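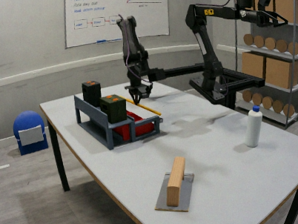
Kenuvo Slim finger set, for two-finger parallel grippers

I've been swapping fingers on and off two-finger grippers for most of the winter, and the Kenuvo Slim is the set I've ended up leaving on. It's a pair of long, narrow fingers that bolt straight on in place of the blunt ones most grippers come with, and I stock them because I got fed up with telling people to file their own. My test bench in the simulator has two arms on it and a deliberately awkward mix of stuff: a rack with boxes in it, a thin yellowy-orange stick lying behind a red bin-ish thing, a white bottle with a blue cap, and a flat trowel-type tool with a wooden block for a handle. If fingers are going to annoy you, the trowel will bring it out. You can go for the handle, which is nice and chunky, or you can try to get hold of the metal plate, which sits flat on the table and gives you next to nothing to work with.

Price: £139 per pair, fixings included
Availability: in stock, next batch due in February
Sold by: Lowther
Page written by: Lovisa Aasen

What you get

Two fingers, left and right, plus the bolts and a slip of paper with the tightening order on it (do read it, I didn't, and had one finger sitting very slightly proud for an entire afternoon). There's also a download link for the simulation model, with the collision shapes already done. I know that sounds like a small thing. If you've ever tried to make your own collision shapes for a pointed finger and then watched it jitter against a tabletop for no good reason, you'll know it isn't!

Weight: 71 g the pair
Usable finger length: 60 mm
Finish: black
Fits: two-bolt parallel gripper mounts
Model files: included, updated when the fingers are
Pads: supplied fitted, spares sold separately

How they compare with the Hakgate fingers

I sell both, so I've no axe to grind here. The Hakgate set is broad and flat with a thick soft pad, and for boxes I'd still pick it every time. You can come in a bit crooked and it sorts itself out. With the Slims you need to be squarer to the box, and if it's heavy you need to be near the middle of it as well, or it wants to swing round between the tips like a pub sign.

Where the Hakgates lose is anything thin, or anything in a corner. Picking a stick up off a table with broad fingers means lowering two big slabs either side of it and hoping there's room, and when the stick is tucked in by the rail of a rack, there isn't. The Slims go down with the tips close together, open only as much as they have to, and leave space for the rest of the gripper to stay clear. I ran the same stick pick 23 times with each set, changing the angle of the stick as I went, and by the end I'd stopped wanting to use the Hakgates for it at all. I haven't put a table of scores on this page. My angles weren't your angles, and I kept fiddling with the approach height between goes, which makes me a poor scientist but a fairly experienced shopper.

Bottles are closer. Both sets hold a round bottle by the body perfectly well. For the cap I prefer the Slims, mainly for seeing what I'm doing: a broad finger hides the cap from a wrist camera and a narrow one doesn't. If you're picking by the body and the bottle's full, go broad.

And the trowel? By the handle, either set is fine, and the Hakgates feel steadier once it's up. By the plate, I wouldn't try with the Hakgates. The Slims can get at an edge if you slide the tool until it overhangs the table first, and with two arms you can have one do the sliding and the other do the picking. It takes patience. I've had it go beautifully and I've had it go clattering off the side, and I was glad that the second one was in simulation.

A note about controllers

I've used these with the Elus controller, which lets you set the closing force separately from the closing speed. Please do turn the force down before your first go. Blunt fingers are forgiving, and you can have a silly force value in there for months without noticing. Pointed fingers put all of that into a much smaller patch, and the first thing I did with mine was put two neat dents in a cardboard tube. The setting you want is under the tool page, not the motion page, and it needs saving as a tool of its own or it'll go back to the old value after a restart.

You'll need to tell the controller about the new length too. If you only change the model in the simulator and forget the tool offset on the real arm, the tips will arrive at the table before the arm thinks they have. Measure from the mounting face to the tip, with the fingers on and tightened, and use your own number in preference to mine.

If your gripper cable runs down the outside of the arm, wiggle the wrist through its full turn before you run anything. The fingers don't touch the cable, but longer fingers tend to make you hold the wrist at different angles from the ones you're used to, and a loop that had plenty of slack before might not have any now. Simulated cables are very polite about this. Real ones aren't.

Things I don't love

The spare pads are fiddly. They're glued on, so changing them means scraping off the old glue, and I'd much prefer a little slot they could slide into. I've told Kenuvo so, and got a friendly reply with no promises in it.

They also show every scuff. Black does. It makes no difference to how they work, but if you're sending a pair back, please do it before they've been dragged across a bench, as I can't resell them after that.

And £139 is a fair bit for two fingers. If all you ever move is boxes, save your money and keep the ones you've got, or have a look at the Hakgate page.

Returns and questions

Unused pairs can come back within 60 days, in the box, with the bolts. I'll need the order number on a bit of paper inside the parcel. If you aren't sure whether your gripper takes them, send me a photo of the mounting face with a ruler held against it and I'll tell you yes or no. I do the replies myself, usually after four in the afternoon.

People who bought this also looked at: Kenuvo spare pads, Hakgate broad finger set, Elus tool-side cable clips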